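How to Clean and Reload a Mini Fridge

A mini fridge gets dirty faster than a full-size one. There is less room, so food touches the walls, and the door gets opened for every small thing. Plan to do the whole job in one go, with the food out for as short a time as you can manage.

What you need
A bowl of warm water with a squirt of dish soap
2 soft cloths, one for washing and one for drying
Baking soda
An old toothbrush
A cooler bag for milk, meat and leftovers

Step 1. Switch it off
Turn the dial to zero and pull the plug. If there is frost on the walls, leave the door open and let it melt. Do not scrape with a knife. I did that to my first fridge, a little Estero, and ruined it.

Step 2. Empty it
Move anything that spoils into the cooler bag and zip it shut. Look at each leftover as it comes out and throw away what you would not eat today.

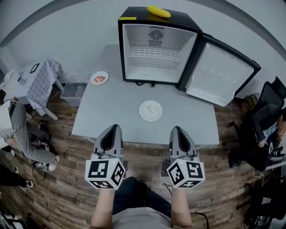
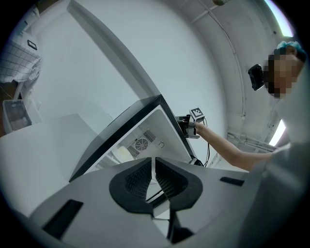 Step 3. Wash the inside
Slide out the shelf and wash it in the sink. Wipe the walls from the top down with a damp, wrung-out cloth. A fridge with a fan has a grille at the back, like the round one on the white rear wall here, and it should only be wiped with a nearly dry cloth. Use the toothbrush on the ridges of the door panel, then dry everything.

Step 4. Do the seal
Mix a spoonful of baking soda with enough water to make a paste. Rub it into the folds of the door seal, wipe it off and dry the folds. Close the door on a slip of paper and pull. If the paper slides out easily, the seal is loose there – check for crumbs first.

Step 5. Reload
Plug it in and let it get cold before the food goes back. Raw meat and seafood go at the bottom in a closed container. Cooked food goes above, covered. Leave a gap in front of any fan grille so the air can move. Bananas stay out, since the skins turn brown in the cold.

I do a full clean in February and again when summer starts, with a quick wipe of the shelf whenever something spills. The smell of old onions needs an open box of baking soda and a couple of days.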